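4.2 Changes to the work at the hot station

The Redgate site is a contract kitchen supplying 2,000 meals per shift to three labour camps and a regional hospital. Before automation was considered, staff at the hot station divided their time between cooking and moving pans on and off the burners. The second task accounted for most of the reported wrist and forearm strain. The Zasuneo project proposed assigning it to a single fixed arm, with cooks keeping control of seasoning, timing and the decision to discard a batch. The handling task was modelled in simulation on a four-burner gas cooktop, using a pan with one side handle.
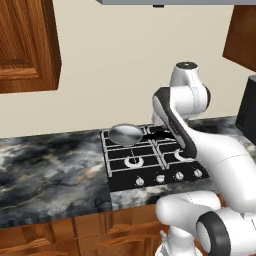
Figure 3. Simulated hot station, with the end of the arm close to the pan handle.

Domínguez objected that a cook who no longer lifts the pan loses the quickest way of judging how full it is, and that the time saved would be spent checking a display. The point was raised again in the staff interviews, and we treat it as a cost of the change. Pan weight was therefore added to the list of values shown to the cook.

Grasping was restricted to the handle. The body of the pan was excluded as a contact surface so that the same routine could be used with pans of different diameters. In the planned layout, the cook stands to the left of the arm and releases each move with a foot switch. Two roles change as a result. The station cook becomes responsible for clearing the arm's path, and the kitchen porter, who formerly carried full pans, is reassigned to portioning.

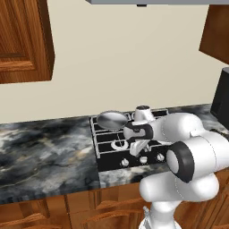 Last modified: May 26, 2020
The fingertip pads are placed around the handle near the back burners. We ran 3,000 simulated trials with varied pan positions, all on the Hellurum planner with its default settings. Trials in which the arm entered the cook's side of the counter were counted as failures, whether or not the pan was moved. This criterion is stricter than the one used in Section 3 and the results should not be compared directly.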